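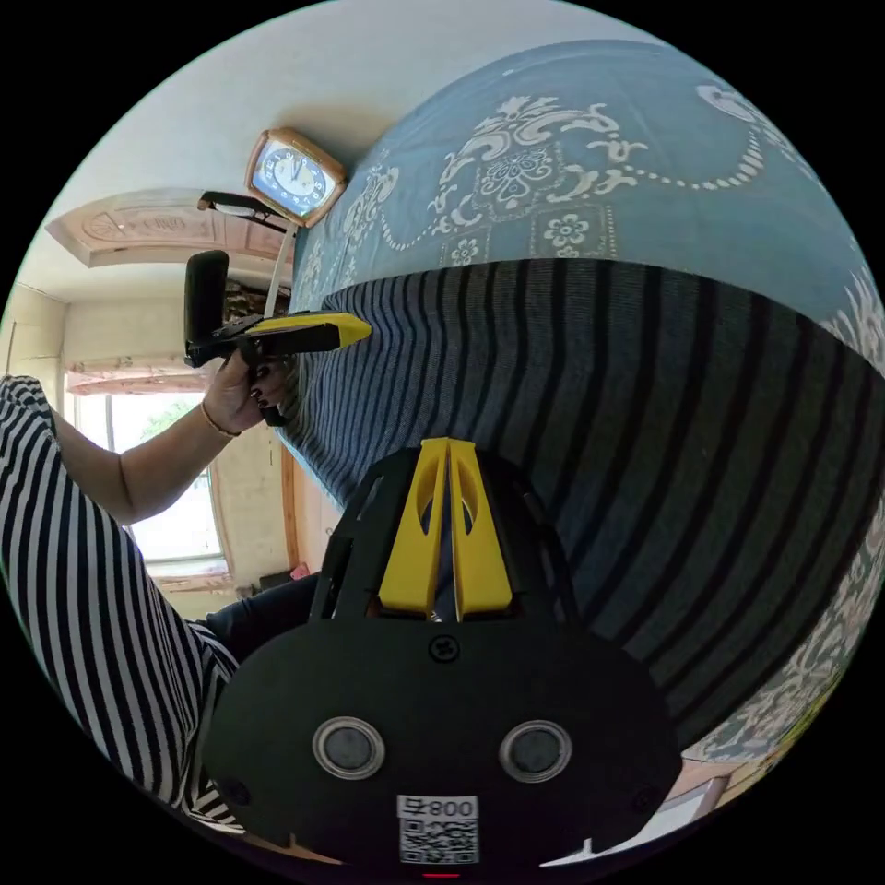 Striped blanket on slate-blue damask-patterned cloth

Print | E-mail

Judico

Judico is a style of dance music for button accordion, bass guitar and hand percussion. It takes its name from the river port of Judico, where it was first played at dockside dances. The older form is purely instrumental. Songs were added later, mostly by bands from the neighbouring town of Kesus.

Rhythm and form

A judico is written in 2/4 and built from strains of 16 bars, each played twice. The bass sounds the root on the first beat and the fifth on the second. The scraper plays even semiquavers with an accent just before the beat, which gives the style its pushed feel. Most tunes have two strains. The second is usually in the subdominant and ends with a short unaccompanied run on the accordion. 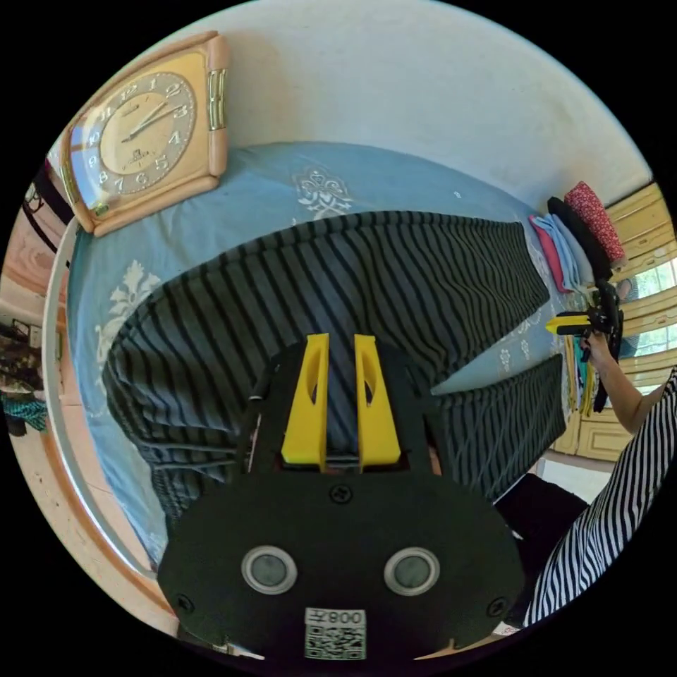
Wall clock and bed with striped blanket

Instruments

The usual accordion is a two-row diatonic model with 12 bass buttons. Players often remove the thirds from the left-hand chords so that the box can be used in both major and minor keys. Bands in Kesus replace the scraper with a small frame drum and may add a second accordion, tuned

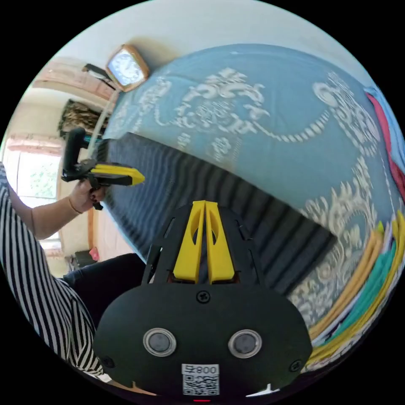
slightly sharp of the first to produce a marked tremolo.

Recordings

The Bittencourt label pressed the first judico discs in runs of 200 copies. Many were later reissued by Plavuswood, which also publishes tune books in staff notation. A yearly contest for accordion players is held in Kesus in January.

See also: Button accordion; Dance forms in 2/4

Contact | Copyright | Back to top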